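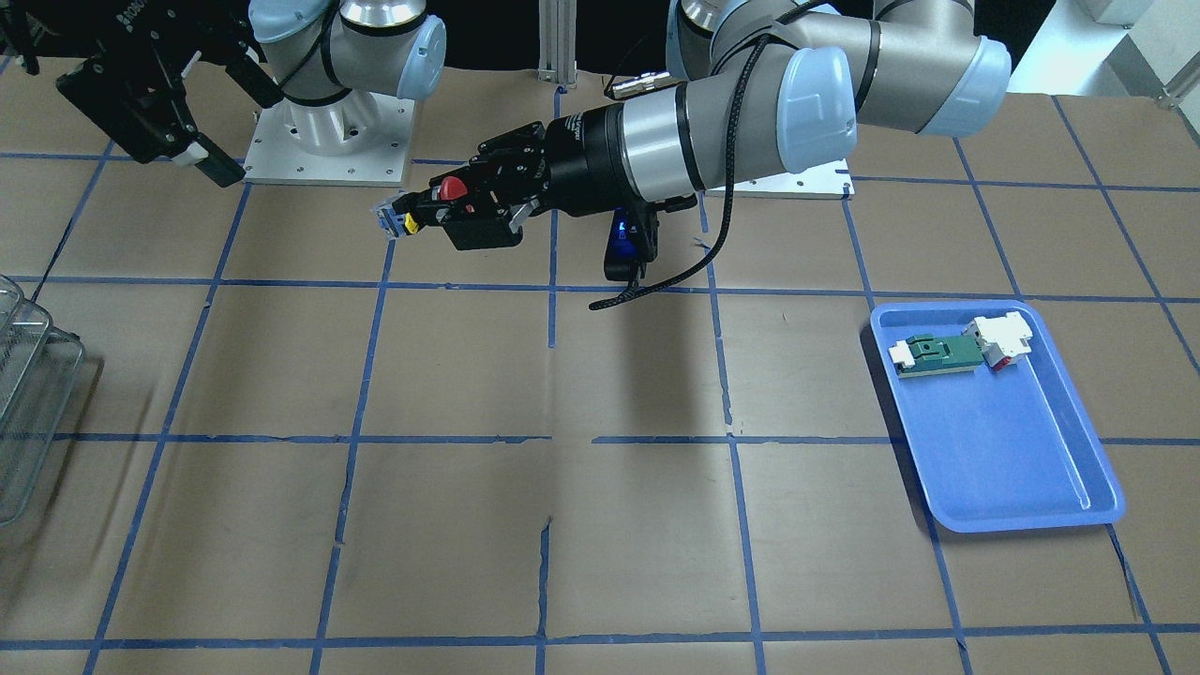
Handout 2: Looking after the two-arm cell
Course in applied automation, Ukonton

Before you touch the cell, read the log sheet from the group before you. If a line is left open there, close it first.

1. Mounting plates. Each arm is screwed to its own square plate. Check all screws by hand with the short key, then wipe the plate. Do not move a plate to get more space – the taught positions depend on it.

2. Paper and tape. The grid is our common language for positions, so it must be readable. Press down lifted tape with a flat thumb. When a strip is torn, remove the whole strip and lay a new one along the ruler. Small breaks can wait until October, when we change the paper.

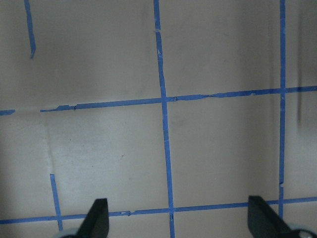 Fig. 1. Tape grid and fingertips, seen from the wrist.

3. Fingers. Clean the inner faces with a dry cloth. Open and close the gripper 100 times at low speed with program 231 and listen. A clicking noise means that a pin must be tightened.

4. Cables. The cable at the wrist needs a free loop. Turn the last joint slowly to both ends and watch that nothing pulls.

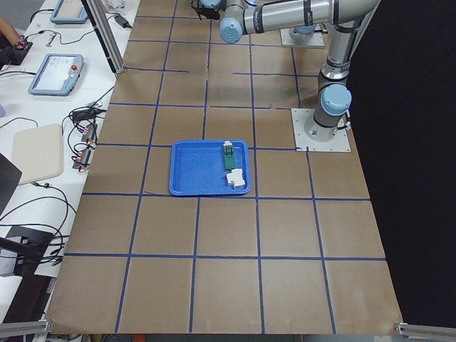
Text and pictures: Flullemham Cell Group, Jun 16, 2018

5. Tray. Put the blue tray back on the grid and teach its corners again if it was moved. Nearly 130 minutes are planned for the whole exercise, so please do not hurry with this step.

6. Pendants. Lay them on the side bench with the screen up. Write the program number in the log and sign.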